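Wie ein Roboter das Greifen lernt
Aus der Reihe »Birden erklärt's«, Wissen für Kinder ab acht

Weißt du noch, wie du gelernt hast, eine Schleife zu binden? Wahrscheinlich hat sich jemand neben dich gesetzt, hat die beiden Enden in die Hand genommen und es dir ganz langsam vorgemacht. Dann warst du dran, und die Schleife ist wieder aufgegangen, und dann kam der nächste Versuch. Irgendwann konnten deine Finger es von allein, und heute denkst du beim Schuhezubinden vermutlich schon ans Frühstück oder an die Schule.

Bei Robotern kann das ganz ähnlich gehen. Früher hat man ihnen meistens jede Bewegung einzeln in den Computer geschrieben: so weit nach links, so weit nach unten, Greifer zu. Das klappt prima, solange der Baustein immer an genau derselben Stelle liegt. Liegt er aber ein kleines Stück daneben — und in einem echten Zimmer liegt ja ständig etwas daneben —, dann greift der Arm in die Luft.

In der Werkstatt Trendach, die wir für dieses Heft besucht haben, macht man es deshalb anders. Die Roboter bekommen Beispiele gezeigt, und zwar sehr, sehr viele. Ein Mensch steuert die Arme, nimmt mit ihnen einen Klotz auf, legt ihn wieder hin, und der Computer schreibt dabei alles mit: wie die Gelenke stehen, wie weit der Greifer offen ist und was die Kamera sieht. So ein Durchgang von Anfang bis Ende heißt bei den Leuten dort »Vorführung«. Das Projekt selbst haben sie Medina getauft.
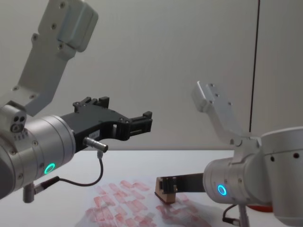
Heft 40, Seite 2

Zwei Arme arbeiten an einem weißen Tisch. Der rechte hält mit seinem schwarzen Greifer gerade einen kleinen Holzklotz, der linke Greifer ist leer. Hast du die Leuchtringe entdeckt? Einer ist grün und einer blau!

Nun fragst du dich vielleicht, warum eine einzige Vorführung nicht reicht. Stell dir vor, du hättest in deinem ganzen Leben nur einen einzigen Hund gesehen, einen kleinen weißen mit Locken. Und dann kommt ein riesiger brauner um die Ecke! Du müsstest ziemlich raten, ob das auch ein Hund ist. Dem Computer geht es mit den Klötzen genauso. Er braucht Beispiele, in denen der Klotz weiter vorn liegt oder schräg, und auch welche, bei denen das Licht im Raum ein bisschen anders ist. Für Medina sind bis jetzt 3,375 Tausend — also 3375 — Vorführungen zusammengekommen, und bis Juli sollen es noch mehr werden.

Gar nicht so leicht ist dabei das Aussortieren. Wenn der Mensch am Steuer niesen muss und der Arm einen Hopser macht, soll der Roboter den Hopser ja nicht mitlernen. Solche Aufnahmen bekommen eine eigene Markierung. Weggeworfen werden sie übrigens nicht immer, denn an einem Klotz, der herunterfällt und wieder aufgehoben wird, kann man eine Menge lernen.

Wenn genug Beispiele da sind, fängt das eigentliche Üben an. Das Lernprogramm, es heißt Tratener, schaut sich die Aufnahmen wieder und wieder an und versucht jedes Mal vorherzusagen, wie sich die Arme als Nächstes bewegen. Am Anfang liegt es oft daneben. Dann verstellt es in seinem Inneren viele winzige Zahlen ein klitzekleines bisschen und probiert es noch einmal.

Zum Ausprobieren für zu Hause: Verbinde einem Freund oder einer Freundin die Augen und führe die Hand beim Greifen nach einem Baustein, ein paarmal hintereinander und immer von einer anderen Stelle aus. Danach legst du den Baustein an einen neuen Platz und sagst nur noch »links«, »rechts«, »tiefer« oder »zu«. Tauscht anschließend die Rollen und schreibt auf, welche Wörter euch gefehlt haben.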